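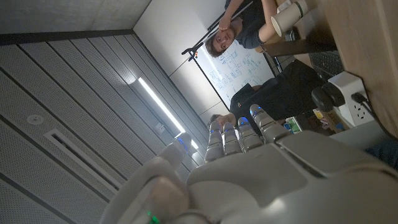

Ceiling in the big room, strip light and vent grille

From: Jeptoo Magesa
To: Kistbridge fit-out list
Date: Fri 26 July
Subject: Re: ceiling panels, echo, and that light

Hi all,

Ilona asked:

> Does anyone have a picture of the ceiling at Kistbridge? We're stuck with
> a bare slab over at Nadley and you can't hear a word once more than a few
> people are talking. I keep hearing that perforated panels are the way to
> go, but I don't know if we have to cover the whole thing or if we can
> leave some of the concrete showing. Also, what do you do about lights
> and vents?
>
> Ilona Borbély

Picture's at the top, Ilona! It's sideways, so tip your head. You don't have to cover everything, and we didn't. There's still plain gray concrete showing past the long black trim, and then the suspended part starts, all long gray panels with the tiny holes running down toward the far wall. I was the one arguing for covering the lot back in March and I've completely changed my mind (Arnar, you may now say you told me so).

On the echo — huge difference, at least to my ears. We used to give up on meetings in there by mid-afternoon and go sit in the hallway. Now I can hear Awuor from the other end of the table, and she is not a loud talker.

For the light, we went with a long narrow one set in among the panels so it follows the same lines. I like it a lot. Dalva thinks it's too bright over the table and wants a dimmer, and she's probably right, so get the dimmer put in at the start if you can. Ours was quoted at 275 as an add-on and we're still going back and forth about it.

The vent grille sits in the ceiling too. My only advice is to settle where it goes before anybody orders panels. We moved ours on the drawing 2 times and the second move cost us a week with Zendside, who were very patient.

How big is your room, by the way? And is the slab painted or raw? If you send me a sketch I'll mark up where I'd stop the panels. I'm out Monday but back the day after.

Jeptoo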